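手持ちグリッパーを自作するときの作業メモ
工作のコツ > 共有工房 > ロボット・自動化

共有工房の机で、手に持って使う二本指のグリッパーを組んでいます。指を開閉して物をつかみ、手元のカメラでその様子を記録するための道具です。市販の部品と3Dプリントの部品を混ぜて作っています。組み立てと調整で手間取ったところを、作業の順に書いておきます。

材料をそろえる

指の部分は柔らかい樹脂、根元のブラケットは硬い樹脂で印刷します。一種類の材料で全部済ませようとすると、指が硬すぎて丸い物が逃げるか、根元がたわんで指先の位置が決まらないか、どちらかになります。柔らかい樹脂は湿気を吸いやすいので、使い残しは乾燥剤と一緒に密閉袋へ入れてください。うちでは二月に開けた巻きを夏まで出しっぱなしにして、糸引きだらけの指を四本作りました。

ねじは呼び径と長さを書いた小袋に分けておきます。ブラケットに使うねじは長さが違うものが混ざるので、外した順に紙へ刺しておくと戻すときに迷いません。小物入れはZarnanceの仕切り箱を使っていますが、製氷皿でも足ります。

指を印刷する

柔らかい樹脂はゆっくり印刷します。速度は毎秒30ミリ、引き戻しは少なめにします。リブのある形は横に寝かせて印刷すると、サポート材がほとんど要りません。台からはがすときはヘラを使わず、台が冷めるまで待ってから端を持ち上げます。

リブの間に残った糸は、細いニッパーで切ってからライターではなくヒートガンの弱風で軽くなでます。近づけすぎるとリブが寝てしまいます。

左右の指は同じ日に、同じ巻きから印刷してください。別の巻きを使うと硬さが少し違い、つかんだ物が片側に寄ります。

ブラケットに取り付ける

穴のふちのバリは400番の紙やすりで落とします。2000番まで持っているなら指の当たり面のほうに使えますが、つるつるにしすぎると滑るので、うちではやっていません。

ねじは一本ずつ締め切らず、全部を軽く入れてから少しずつ締めます。最後は短いドライバーで止まるところまで回し、そこでやめます。樹脂のねじ穴は一度つぶすと戻りません。つぶした場合は熱圧入のインサートナットに替えます。こて先はナットより少し細いものを選び、押し込まずに重みで沈めます。

内側の面に貼る滑り止めは、貼る前にアルコールで拭き、貼ったあと一晩置きます。端を一ミリほど内側に入れておくとめくれにくくなります。うちで使っているのはPlurnuttonのゴムシートです。はさみで切ると切り口が斜めになるので、定規を当ててカッターで切ります。
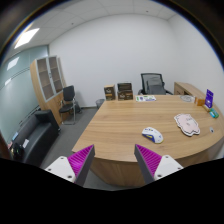 指の平行は、薄い紙をはさんで確かめます。指先と根元の二か所で紙を引き、同じ重さで抜けるようになるまで根元のねじをゆるめて直します。片方だけで合わせようとせず、左右を少しずつ動かすほうが早く済みます。

カメラを合わせる

広角レンズを使う場合、端のほうは大きくゆがみます。机の縁が曲がって写っても故障ではありません。確認するのは次の点です。

指先が両方とも画面に入ること。
指を開ききっても閉じきっても指先が見えること。
ケーブルがレンズの前に垂れないこと。
部屋の明かりを替えても露出が大きく変わらないこと。

露出とピントは固定にします。自動のままだと、白い物に近づいたときに全体が暗くなり、あとで見直すときに困ります。レンズは作業の前に毎回拭きます。指の跡がつくと、照明の周りがぼんやりにじみます。

カメラの固定ねじには弱いほうのねじゆるみ止めをつけます。強いものを使うと次に外せません。樹脂の部品に流れると割れることがあるので、つまようじの先で少しだけ塗ってください。

机で試す

最初の試験はマウスくらいの大きさの軽い物から始めます。次に箱、袋、薄い紙の順に難しくしていきます。コップやはさみは、手の動きに慣れてからにします。

物を持ち上げるときは、手首を返さずに真上へ上げます。速く動かすと映像がぶれて使えません。一回ごとに二秒ほど止まってから次へ移ると、あとで区切りを探すのが楽です。

うちでは連続96回の開閉を一区切りにして、そのたびにねじのゆるみを指で触って確かめます。ゆるみやすいのは根元の外側のねじです。

片付けと保管

指を閉じたまましまうと、柔らかい樹脂に癖がつきます。少し開いた状態で箱に入れ、上に物を載せないでください。窓際も避けます。

汚れは水で薄めた中性洗剤を布につけて拭きます。滑り止めの面にはアルコールを何度も使わないほうが長持ちします。表面が白っぽくなったら貼り替えどきです。

共有の机なので、終わったら切りくずをはけで集めてから帰ります。掃除機で吸うと、落とした小さいねじも一緒に吸います。Desjardinsの磁石皿を手元に置いてからは、探す時間がだいぶ減りました。

印刷用のデータは工房の共有フォルダの「Skiltinby」に入れてあります。穴の位置を変えた版は、ファイル名の末尾に日付をつけて別に保存してください。

最終更新 8月19日(水)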